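Projects > Kavow > Household sorting > README

Kavow: a data card for bins, floors and what ends up on them

Version 2. Replaces the first card, which was shorter and wrong about the folders.

What this is

Kavow is a collection of notes and pictures of rooms in the middle of being tidied. The rooms are bedrooms, box rooms and the sort of spare room that has a desk in it so that it can be called an office. Each entry records what was on the floor, what was in the bin, and which of the two the sorter thought each thing belonged in. Opinions differed. We kept the opinions.

There are 500 entries, of which 357 have been checked by a second reader. The rest are in the folder called unchecked, and will be moved when someone has a free evening.

Why bother

Most household waste lists are written from the kitchen, where rubbish is well behaved. A peeling is a peeling. Bedroom bins are another matter: card, tubes, wrapping, bits of paper that were important in March. We wanted a list that began there, with labels a person would use out loud. So the label is "card", and the label is "wrapping", and the longer terms we borrowed from a council leaflet have all been taken out again.
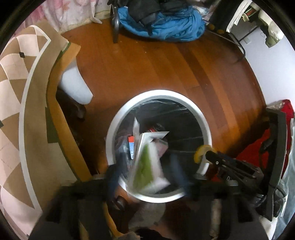

The label that gave us most trouble is "bin, lined". In the first version it covered any bin with a bag in it, including bags that had slid to the bottom and were no longer doing anything useful. It now means that the bag comes up to the rim. A bag that has given up is "bin, bag in", and a bare bin is "bin". Anything standing upright in the bin is still in the bin, even if it sticks out of the top. We had a long exchange of emails on that point and would rather not have another.

Labels in use

There are 41. The full list is in labels.txt, with a line of explanation each. The ones people get wrong:

- card: stiff, flat or folded. Printing makes no difference.
- paper: anything softer than card. If you have to bend it to find out, write "card or paper" and move on.
- tube: the squeezy sort. Cardboard rolls go under card.
- wrapping: plastic that used to be round something else.
- cloth, floor: any fabric on the floor that you can't name. Please don't guess at garments. A pile is allowed to be a pile.
- cable: one label per cable you can see, however much of it there is.
- unsure: use it freely. It is the most honest label we have and much the least popular.

How the rooms were chosen

Badly. Most came through Brastico, a small clear-out service that asked its customers whether they minded. The ones who minded very much had, one suspects, the best rooms. A further batch came from Pedirar, a block of rented flats where people were moving out and past caring. Houses with gardens are thin on the ground, and nobody's loft is included.

No room was tidied beforehand, though up to 41 of the entries look suspiciously as if somebody had a go.

Folders

entries/ – one text file per entry, plain text, no columns
pictures/ – same names as the entries
unchecked/ – see above
texier/ – the old labels, kept for anyone who built something on them

Texier was the name of the first attempt. It had a label for "miscellaneous", which by the end held more than all the others put together. Please don't bring it back.

Known faults

Sorters disagree most about foam and packing blocks. Half of them call these rubbish on sight, and the other half are keeping them in case something has to be sent back. We record where the block was and leave the household to it.

Small dark things in bins are under-labelled. Spellings of "grey" have been made the same throughout, but "beige", "tan" and "cream" are used by different people for what may well be one colour. Don't build anything on the beiges.

Using it

Free to use for teaching, research and settling arguments at home. Say that it came from Kavow and give the version number. Corrections are welcome as a plain text file with the entry name on the first line – spreadsheets will be read eventually, in no great hurry.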